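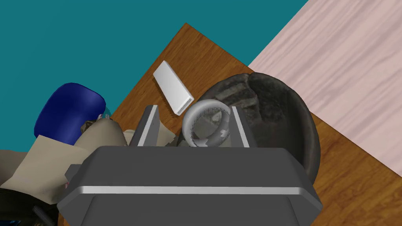
Rundley footbridge to close for nine months

3/28/19

The Urness Creek footbridge in Rundley will close in August and stay closed for nine months while the town replaces its deck and railings and rebuilds both approaches.

The town council approved the work on Tuesday's consent list's replacement agenda without debate. The contract went to Follbridge, a builder that repaired the culvert on Mill Road last year. The town had hoped to begin in spring, but the state permit for work in the creek does not allow it before late summer.

The bridge links the east side neighborhoods with the middle school and the downtown bus stop. A town survey of people who use the crossing drew 548 responses. Most said they walked it on weekdays, and the most common complaint was the deck, which gets slick after rain and has soft boards near the east bank. Several people also asked for lighting. Lights are not in the contract, but conduit will be laid under the new deck so they can be added later.

An inspection last fall found rot in the deck boards and rust on the bolts that hold the railings. The main beams and the stone piers were rated sound and will stay. A weight limit posted after the inspection keeps snow equipment off the bridge, and the deck was cleared by hand all winter.
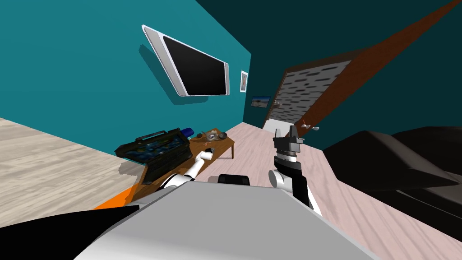
Detour

Walkers and cyclists will be sent to the road bridge at Lu Street, around 700 yards upstream. The sidewalk there is on the north side only. The town plans to paint a new crosswalk at the east end before the closure begins, and a crossing guard will be posted there on school mornings and afternoons.

Cyclists will have to walk their bikes on the sidewalk or ride in the traffic lane. A request for a temporary bike lane was turned down over the width of the road bridge. The creek path will stay open on both banks, apart from short closures when the old deck is lifted out.

The bus stop will not move. The school district said its routes will not change either, though families on the east side who want a seat on the bus during the closure can apply at the district office through the end of the school year.

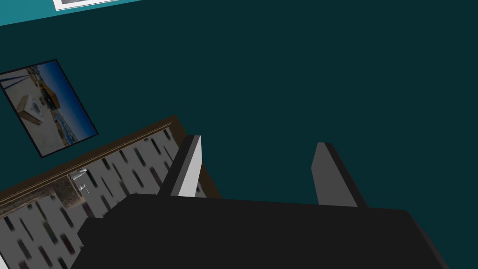 The rebuilt approaches will be wider, and the steep step up at the west end will become a ramp. Plans also call for new entry posts, a point that drew some questions at the open house. The old ones stand so close together that strollers catch on them. Each entrance will get a pair of flat, upright steel plates set well apart and tipping slightly outward. A removable center post will keep cars out. Follbridge will make the plates in its own shop and paint them dark green to match the railings.

Benches by the west approach will go into storage during the work. The memorial plaque on the east pier will stay where it is, under a cover.
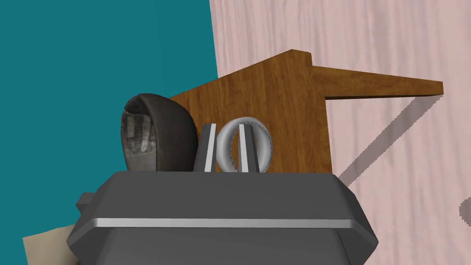
Cost and next steps

The work will be paid for from the town's streets fund and a state trails grant. Bids came in a little under the estimate, and the difference will be held back for repairs to the piers if divers find damage below the waterline.

Drawings are on display at the town hall and the Rundley library. The town will hold 2 more open houses before the closure, one on each side of the creek, with dates to be posted on the town website. Written comments on the detour can be left at the town clerk's window or mailed in with a water bill.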